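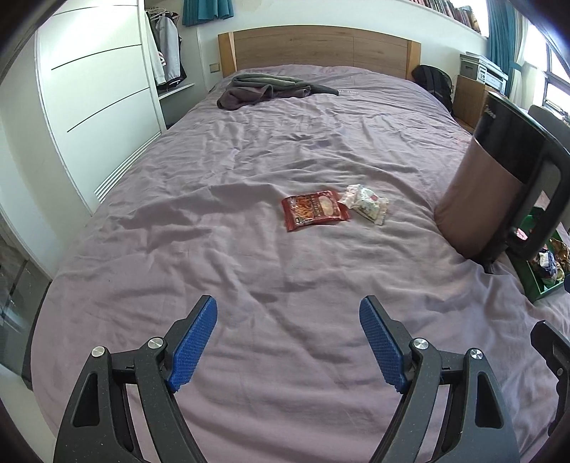 Notebook, dye room – March 27, 2024

Lavender shade, third attempt

Started at the same time as usual, Tegan on the scale and me on the bath. The goal is still to match the old lavender from the Hollis order, which we have only as one small swatch and a recipe card in Lorraine's handwriting. The card says "a little violet, then look." I respect Lorraine very much but this is not a recipe.

Cotton sateen, same roll as in January. I cut 14 test squares and weighed each one dry. Numbers are on the loose sheet, which I taped to the inside of the back cover so it does not get lost again.

Bath

Water from the softened line. Salt added in two parts, the second part after the dye was fully in. Bath at 40 degrees before the fabric went in, then the soda ash, then I held the temperature. The small heater still goes over by itself when the lid is closed, so I left the lid half open and stirred by hand. My arm is tired and the result is more even than last time, so I will continue this way.

Blue to red ratio: I moved a little to the red side compared with the second attempt. The second attempt looked correct under the lamp and gray at the window. Kane said it was the color of a dishcloth. He was right.

Observations

Squares from the first batch came out too pink when wet. I wrote "failed" and then had to cross it out, because after rinsing and drying they went down to something quite close. Please remember this – do not judge the wet fabric! I have written it before in this book and I did it again.

Squares from the second batch are better in the middle and darker at the folded edge. I think they were sitting on each other. Next time use fewer squares in one pot, or the bigger pot if Rawiri has finished with it.

Rinse water was clear after the fifth change. In January we needed many more, so the longer soak in cold water before the hot wash is worth the waiting.

Wrinkles

A separate question, from the Binau people. They want to know if the duvet covers will look acceptable without ironing. I washed one full cover from the old stock, dried it on the line and put it on a bed without touching it. It wrinkles, of course, it is cotton. In my opinion the lavender hides the creases worse than the dark colors, and the shadow in each fold looks more purple than the fabric really is. Shirin thinks customers like this and it looks natural. I told her to write that to Binau with her own name under it.

Thread

The 200 m spool of matching thread from Lalura is a different lavender again. In daylight it is acceptable, under the warm lamp it turns blue. I sewed one short seam on a test square and pinned it to the board. Everybody please look at it when you walk past, and write yes or no on the paper next to it. Do not write "maybe", Kane.

To do

Wash test on the two best squares, with a white strip sewn on to see if the color moves.
Light test: half of one square under the card at the south window. Leave it there, please do not tidy it.
Ask Lorraine if her card was made for the old Lerkell dye or the new one. The strength is different, and it could explain the whole problem.
Order soda ash. The bucket is nearly at the bottom.
Clean the glass rod properly. There was a trace of green on it from somebody's work and I do not want to know whose.

Added later, after lunch

Lorraine called back. The card is for the old dye, and she also used a spoon, not the scale. She will bring the spoon tomorrow and we will weigh what it holds.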